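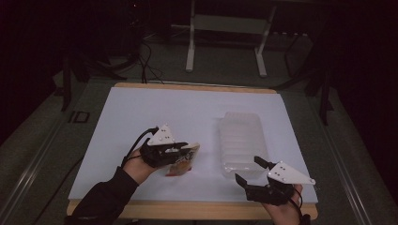
Home Search Search this site Go News Sport What's On Letters

Snack packing table gets a December date in Stodton

Stodton's snack packing mornings are to carry on through the winter, with an extra session now booked for December – good news for anyone who missed out on a place this spring.

The idea is a simple one. Packets of crisps, biscuits and the like get sorted and put into plastic boxes, lids on, and the boxes go out to after-school clubs. Some 300 boxes have gone out since the new year. Michiels, the grocer on the corner of Dredach Lane, gives the snacks at cost and has said it will keep doing so.

Floor Vermeulen, who runs the mornings, said the last one was the busiest so far. Total for the day was 1,550 packets, against 1,506 the time before.

"We were still going at lunch," she said. "Everyone wants to do the lids. The packets are the fiddly bit, they slide about and you can't squash them in or you've got a box of crumbs."

Tall boxes are in, by the way, and the old shallow tubs are out. The tubs would not stack in the van and the corners kept spliting. Tall ones laid on their side are easier to fill – packets go in flat, one behind the other, then stand the box up and shut it.

Fourteen clubs are on the list at the moment. Two more have asked. Nicanor Cuevas, who does the driving, told us he could manage both if they are on the Brillero side of town, otherwise it means a second trip and he would need somebody to share it.

Places at the table are free but do need booking. Children welcome with an adult. Bring clean boxes if you have them, any size with a lid that fits, no glass please. Nothing homemade and nothing past it's date.

Start time for December not settled yet, most likely ten o'clock. Names to the desk at Michiels or ask Floor on the day.

Posted 5/14/25

Recent items
Dredach Lane to shut for water main work
Brillero bus stop moved again
Library book sale – what's left
Stodton allotment waiting list reopens
Letters: the bins, one more time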